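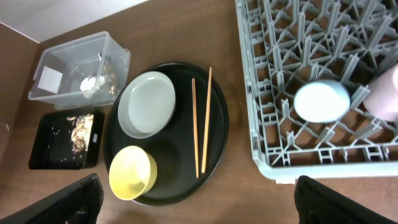 The table-clearing task, with the round tray, the scrap bin and the dish rack.

Review: Cekum Table Clearing Practice Guide, second edition
By Hiwot Mersha

Cekum sells this as a printed binder with a download code. It covers how to set up, run and record dish-clearing work with a robot arm. I used it for 7 weeks on a task with scraps, a plate, a bowl, a cup and chopsticks, and read it cover to cover twice.

The binder runs to 112 pages. The first third deals with layout. Every item gets a home position and a permitted drift from it, and the bin for scraps has to sit clear of the rack so the gripper never carries food over clean dishes. We had been careless about that. Moving the bin to the far side from the rack took five minutes and we have kept it there.

The section on labels is less useful. It tells you to tag each container and log the tag, but it never says what to write on the tag, or whether one can be left blank. Reto Marti wrote to Cekum to ask and was told the next edition will cover it.

Chopsticks get four pages, and they are the best in the book. The rule is to handle them one at a time, gripped near the middle, with a lower closing force than for a plate. There is a short table of starting values for soft finger pads and another for ridged ones. I would have liked the same detail for bowls that hang over a tray rim, which get one paragraph.

Stop rules are clear. An operator must be within reach of the stop button for the first 1,000 runs of any new layout, and any change to the rack counts as a new layout. That is strict, and it cost us staff time. Abrehet Tufa thinks it should depend on arm speed. I would leave it as written.

Cleaning is thin. The guide says to wipe the fingers after contact with food and gives no interval for a full wash.

The index is poor and the download is a scan, so you can't search it.

I would buy it again for the layout and chopstick chapters. Teams that already have written stop rules could borrow a copy first.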